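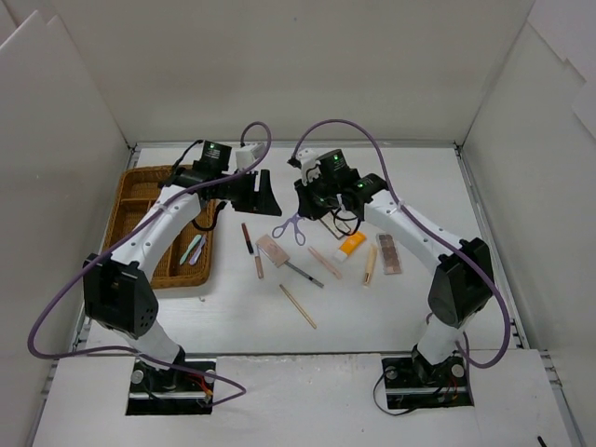
The sorting cell with both arms over the table, basket on the left.

Gripper cable routing on a two-arm cell
Posted by Norkunport Workshop

We maintain a two-arm sorting cell in a white three-sided enclosure. Each gripper is served by a purple cable which loops over the arm and returns to the base. After nearly 300 cycles the left camera began to drop out whenever the wrist turned fully. May the loop be shortened, or should the cable be replaced? The left loop hangs down on the same side as the basket.

Avport Technical Desk
Please do not shorten the loop. The wrist requires the slack at full turn, and a tight cable will pull on its connector. Switch off the power, reseat both ends, then move the arm by hand through its whole range and watch for snagging — particularly at the elbow housing. If the fault remains, exchange the left and right cables. A fault that moves with the cable means the cable is to be replaced. We inspect ours every 2,000 cycles and check the base plate screws at the same time.

Drandeck
Had the same on ours, it was the connector. Cable ties also help, but not near the wrist.

Cao
Please also confirm that the wires at the base are not pinched under the mounting plate. Ours were, on one side.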